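Speaker notes, Lostport home show, small stage. Slides advance on the clicker, water is under the lectern.

## Opening

Ask who has bought wallpaper because a website said it would make a room look bigger. Wait for the hands. Mine goes up too.

I papered a hallway on that promise. The hallway is still narrow, and now it is also busy. I don't regret the paper, but I would like the promise back.

Tonight is about the claims that get attached to pattern: bigger, calmer, "more creative." I sold wallcoverings for years and repeated most of them.

## Claim one: big pattern opens up a small space

The usual reasoning goes that a large motif tricks the eye into reading distance. Maybe, on one wall, from one chair. People then paper all the walls and expect the effect to triple.
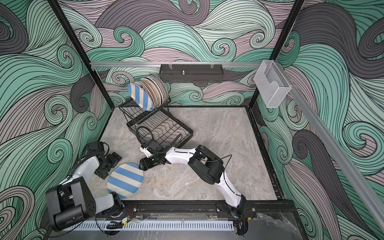

*Waves on three sides: mint, teal, mauve and charcoal*

Let them look. Ask: does it feel large? Take two or three answers and don't argue with any of them.

Then the Drestia leaflet. It says 3,183 customers were surveyed and most felt their room "gained space." Read the small print out loud – they were asked after they had paid for the paper and hung it. No one measured anything, and no plain-painted rooms were in the survey. I wouldn't buy a ladder on that evidence.

## Claim two: curves are calming

I've heard this one at every trade fair. Curves are natural, water is natural, so curly water on a wall must bring your pulse down.
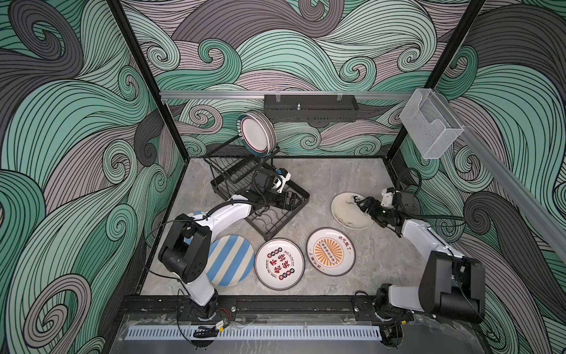

Calm is hard to sell by the roll, and I think the trade knows it. What we mostly sell is a mood in a showroom with good lighting. Try it on this slide: pick one spiral and follow the fine black lines around until they run into the next one. Some of you will find that restful. I find I've stopped listening to whoever is talking, so please come back now.

Celalance calls its wave range "a breathing exercise for your walls." I wrote to ask what that was based on and got a discount code.

Pause for the laugh, if there is one.

## What pattern costs you

Skip the prices if we're running late, but keep these:

- Matching. A big repeat means waste at every drop. Order before you cut, and check the batch numbers.
- Corners. Old houses don't have square ones, and a large curl will show you how far out they are.
- Hardware. A rail or a shelf across a patterned wall becomes a line you can't stop seeing. Decide where it goes before you choose the print. 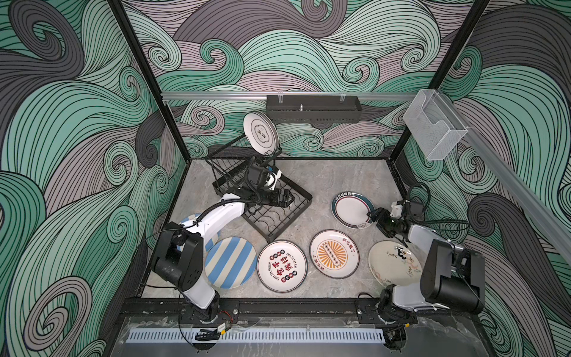
## Claim three: stone looks are the safe choice

When people get nervous about pattern they run to marble effect, plaster effect, anything pale and speckled. Dimitriou's catalog files these under "quiet." A mottled finish is still a pattern, only one with the contrast turned down.

My complaint is with how it gets sold. You're shown a flat sample the size of a postcard, in even light. Then it goes up at home, next to a lamp.

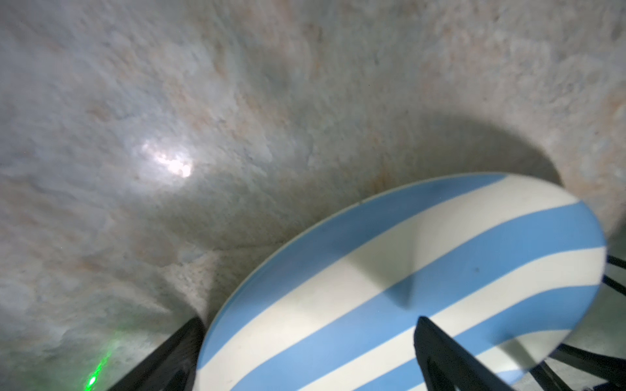
*Pale gray, soft beige and a patch of glare*

Ask for a big sample. Stick it up with tape, and look at it morning and night for five days with your own bulbs on. If the shop won't lend one, buy a single roll and call it tuition.

## Close and questions

Say plainly: I like pattern. Buy it if you like looking at it.

Likely questions:

- "Is peel-and-stick any good?" Depends on the wall. Test it behind a door.
- "What did you do with the hallway?" Left it alone.

Leave the sample books on the front table. Collect them before the next speaker sets up.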